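Jostau 3 Home Backup Power Station
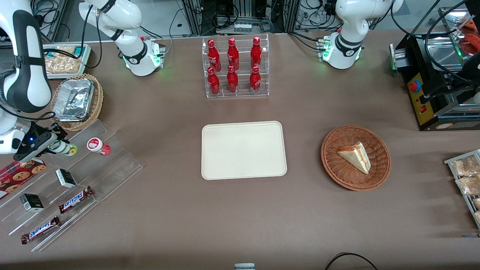
Red bottles in two rows on a clear two-tier rack, with a small green-capped bottle at the left.

When the power goes out on a cold evening in November, the first thing most of us think about is the refrigerator, and the second is how long the phone is going to last. The Jostau 3 was made for those evenings. It's a battery power station for the home, built by Aerts and sold in our Flurkholm store and by mail, and we have grown very fond of it over the years we've been carrying it (there is one in our own back office, keeping the phones and the coffee going whenever the lines come down).

It holds 1,628 watt-hours, enough to see a typical refrigerator through the night with something left over for a few lamps and the internet router. You charge it from an ordinary wall outlet, or from solar panels if you have them, and then you can more or less forget it until you need it. If you leave it plugged in, it takes over by itself when the supply drops, so you won't be hunting for a flashlight and an extension cord in the dark!

There are 8 outlets on the front, and they're spaced far enough apart for those big square chargers that always seem to block the one next door. The display shows how much charge is left in hours as well as percent, which our customers tell us is the part they like best.

It won't run central air or an electric range, so please do call us before ordering if you're hoping to power something large. We're happy to go through your list with you, however long it is.

In the box: Jostau 3 power station, wall charging cord, solar adapter cable, printed manual
Warranty: 2 years, parts and labor
Optional: Prerkora folding solar panel, Prerkora rolling cart

Orders placed before 12 February 2018 came with the older gray charging cord. It works just as well, and replacements are still in stock if yours has gone missing.

Pickup in Flurkholm is free. For delivery, please choose your area at checkout.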